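My mother's bread recipe makes two loaves and calls for 60 minutes of rising in a warm spot. It is written on the back of a gas bill, and it doesn't say what a warm spot is. When I was growing up it was the shelf over the water heater. I don't have a shelf over a water heater. I have an apartment in Tustulgate with drafty windows, and for most of last winter I made bread that could have propped a door open.

I started over in October. I wanted to see if I could go through the cold months without buying a loaf from the store. I've mostly managed it, with two lapses, both when I had the flu.

The first thing I changed was the flour. I had been buying whatever was on sale, which meant I was using a different flour every few weeks and blaming myself when the dough came out different. Now I buy the same bag every time. It isn't an expensive one. After four or five bakes I had a feel for how much water it wants, and it wants more than the gas bill says. My mother lived somewhere damp and I live somewhere with radiators.

The second thing was the scale. I resisted this for years. My mother used a blue teacup with no handle, and her bread was good, so I figured a cup was a cup. The trouble is that I don't have the teacup. My brother has it, or it got broken, depending on which of us you ask. I tried working backwards from a photo of her kitchen counter, holding up cups from my own cabinet, and gave up. Then Eirlys Gape from upstairs lent me her old scale, a heavy Isix that eats batteries, and I weighed my usual scoop of flour several times in a row. It came out different every time. One scoop was 241 grams. The next was well under that. I haven't used a scoop since.

The third thing was the warm spot. I tried the oven with the light on. It works, but I forgot the dough was in there once and turned the oven on to preheat, and I'll leave it at that. I tried the top of the refrigerator, which people always recommend. Mine isn't warm on top. I tried the bathroom after a shower. That was fine for the dough, but I didn't like walking in to brush my teeth and finding it there.

What I do now is let it take as long as it takes. If the apartment is cold I start the dough before supper, leave it out for a while, and put it in the refrigerator overnight with a plate on top of the bowl. In the morning I take it out, shape it, and wait until it looks puffy and a poke from my finger fills back in slowly. Some mornings that's quick and some mornings I'm still waiting at eleven. I work from home three days a week, so I can do that. If I had to be out the door by seven every day I would bake at night and sleep less.

I wrote to Daichi Ishida about the crust, which was coming out pale and soft. We worked together years ago and he baked for a restaurant before that. He wrote back two lines: hotter oven, leave it in longer. I had been taking the bread out when it looked done to me, and what looked done to me was supermarket bread. I bought an oven thermometer and found out the oven runs cool, so that was part of it too. Now I let the top go a real brown, darker than I'm comfortable with, and the crust stays crisp through the first day.

It does go soft by the second day. I've tried a paper bag, a plastic bag, a dish towel and a bread box I found at the thrift store on Flutum Street. The bread box smelled like somebody's onions and went back. The towel is all right. If we haven't finished a loaf by the third day I slice what's left and freeze it, and it makes good toast straight from the freezer.

As for cost, I don't think I'm saving much. Flour is cheap but the oven isn't, and I bake one loaf at a time now instead of two because there are only two of us and the second one was going stale. I did look at one of those Yeom bread machines. My sister-in-law has one and she likes it -- she puts everything in before bed and wakes up to bread. I've eaten the bread and it's good. I didn't get one because I have no counter left to put it on, and because I like the part with the shaping.

Next I want to try rye. I bought a small bag and it has been sitting in the cabinet while I read about it. Everything I read says the dough will be sticky and to leave it alone.

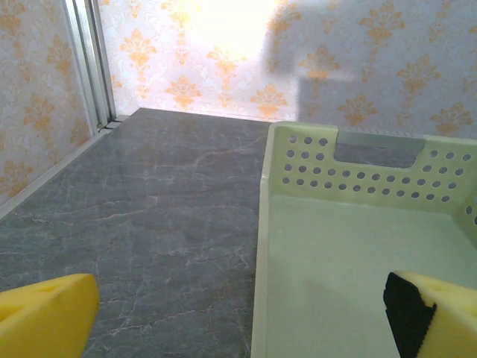 I'll probably start with just a little rye mixed into my usual dough and go up from there. My mother made a dark loaf at Christmas with caraway in it, and there's no recipe for that one on any gas bill I've found. My brother thinks there was molasses in it. I remember coffee. I'll try it both ways before the winter is out.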